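Textilsortierung Vundthorpe stellt Strickwaren auf einheitliche Faltung um

Vundthorpe. Die Kleiderausgabe Junard nimmt Strickjacken und Pullover ab November nur noch in einheitlicher Faltung in den Bestand auf. Grundlage ist eine überarbeitete Arbeitsanweisung, die für die Annahmestellen Vundthorpe und Sestby gilt. Betroffen sind sämtliche Oberteile aus Strick, also Cardigans, Pullover, Westen und Kinderstrick. Webware und Jersey werden weiterhin gehängt.

Im abgelaufenen Geschäftsjahr gingen nach Angaben der Kleiderausgabe 3.652 Strickteile ein, davon wurden 3.381 weitergegeben. Der Rest verblieb im Lager oder wurde wegen Filzschäden, Mottenfraß oder ausgeleierter Bündchen aussortiert. Ein Teil der ausgeleierten Ware war zuvor auf Bügeln gelagert worden. Das Eigengewicht zieht bei grobem Strick vor allem die Schulterpartie in die Länge, bei feuchter Lagerung verstärkt sich der Effekt.

Die neue Anweisung schreibt eine ebene, glatt bezogene Auflage vor, auf der das Teil vollständig ausgebreitet werden kann. Tischkanten sind zu vermeiden, da überhängende Ärmel die Maschen an der Armkugel verziehen. Ein Bett mit gespanntem Laken gilt als gleichwertig. Das Laken soll sich farblich deutlich von der Ware abheben, damit Fadenzieher und offene Säume am Rand erkannt werden.

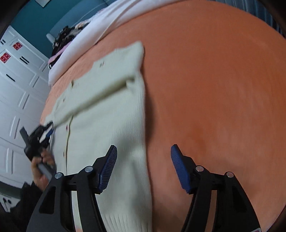 Cremefarbene Strickjacke auf orangefarbenem Laken, ein Ärmel liegt quer über dem Körper des Kleidungsstücks.

Gefaltet wird in festgelegter Reihenfolge. Zuerst wird das Teil mit der Vorderseite nach oben ausgestrichen, Knopfleisten werden parallel zur Längsachse ausgerichtet. Anschließend werden die Ärmel nacheinander auf den Körper gelegt, wobei das Bündchen flach aufliegen muss und nicht unter die Seitennaht geraten darf. Erst danach folgt der Querbruch von unten nach oben. Das Saumbündchen endet knapp unterhalb des Ausschnitts. Die Breite des fertigen Pakets richtet sich nach dem Regalfach, pro Fach sind höchstens 12 Teile zulässig.

Für Strickwaren mit Stickereien, Perlen oder Glitzersteinen gelten Zusatzbestimmungen. Applikationen dürfen nicht im Bruch liegen. Liegt ein Motiv im Bereich der vorgesehenen Faltlinie, wird diese verschoben, auch wenn das Paket dadurch höher ausfällt. Bei dichter Bestickung ist ein Bogen säurefreies Seidenpapier einzulegen. 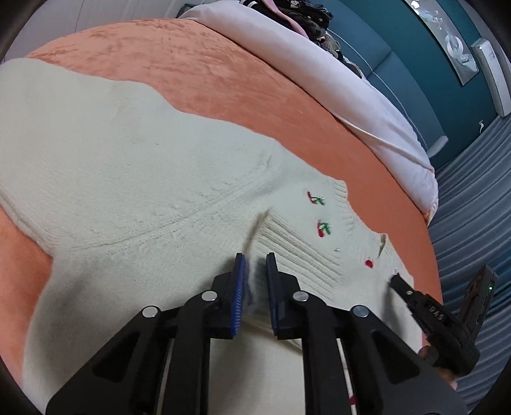
Vor dem Falten ist jedes Teil auf Vollständigkeit der Verschlüsse zu prüfen. Fehlende Knöpfe werden nach Möglichkeit aus dem Vorrat ersetzt. Ist kein passender Knopf vorhanden, wird die gesamte Leiste umgerüstet oder das Teil mit einem Anhänger gekennzeichnet. Kleine Flecken auf heller Ware führen nicht mehr automatisch zur Aussonderung, sie werden zunächst nachbehandelt und nach dem Trocknen erneut beurteilt.

Den Zeitbedarf für die Umstellung des Altbestands beziffert die Kleiderausgabe auf etwa 18 Arbeitsstunden. Die Regale in Sestby wurden bereits umgebaut und haben tiefere Fachböden erhalten, Vundthorpe folgt nach Abschluss der Inventur. Die Fachböden liefert die Schreinerei Bošković.

Abgegeben werden kann weiterhin zu den üblichen Annahmezeiten. Strickwaren sollen gewaschen und vollständig getrocknet sein, eine Vorfaltung durch die Spender ist nicht erforderlich. Kleiderbügel werden nicht mehr angenommen.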